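Work and Automation, Unit 4: The canteen kitchen at Temville
Handout prepared by Tomomi Amano

Background

The Temville canteen serves 258 lunches on a working day. Until last June the wash-up and portioning were done by kitchen assistants on two shifts. Monda, the contractor, then began planning to give part of this work to a robot arm. Before anything was fitted, the tasks were tried out in a computer simulation of a kitchen counter. The stills in this handout come from the simulation.
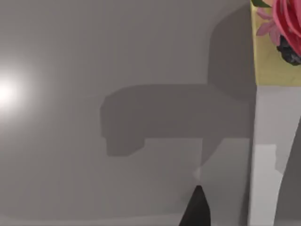

Staff were first told about the plan at a meeting of 20 minutes. Riku Tamura, the shift leader, asked who would decide which tasks went to the machine. He was told that this would depend on the trials. Keep his question in mind when you read the interview extracts.

Task A: wash-up

The assistants split wash-up into scraping, rinsing, racking and putting away. The planners treated it as one task. Racking is quick for a person, but the arm needs the rack and the sink in known positions. Under the new layout, staff may no longer shift the rack to make room.
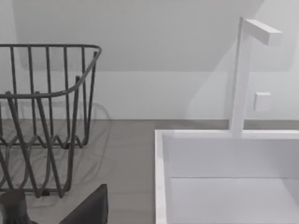 Fig. 2. Dish rack and sink, with the gripper at lower left (simulation).

Aleksandra Wilczyńska, who worked the late shift, said she minded this more than the arm itself. She used to set up her side of the counter to suit her back.

Task B: portioning

Portions had been judged by eye. The plan adds a weighing step, and each weight is logged. The trial log holds 3874 entries. Management wanted it for stock control. Staff asked if it would also be used to time them, and the written answer took almost 60 days.

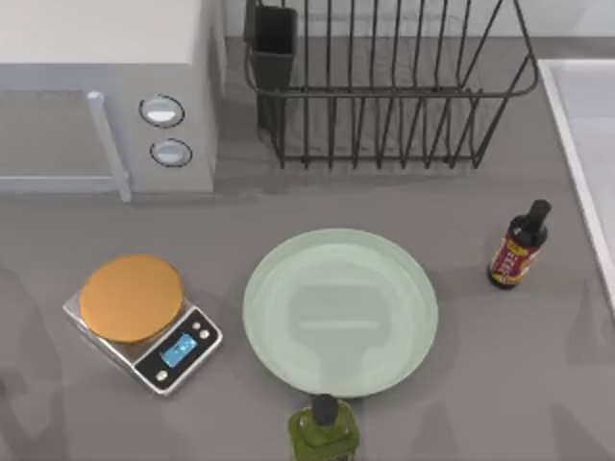 Fig. 3. Counter layout with scale, plate and bottles; microwave and dish rack behind (simulation).

For the seminar

Read the Uchida and Sugiyama chapter, sections 2 and 3. Make a list of the decisions an assistant took in each task before the change, and mark who or what takes them now. Bring it on paper. Groups as last time.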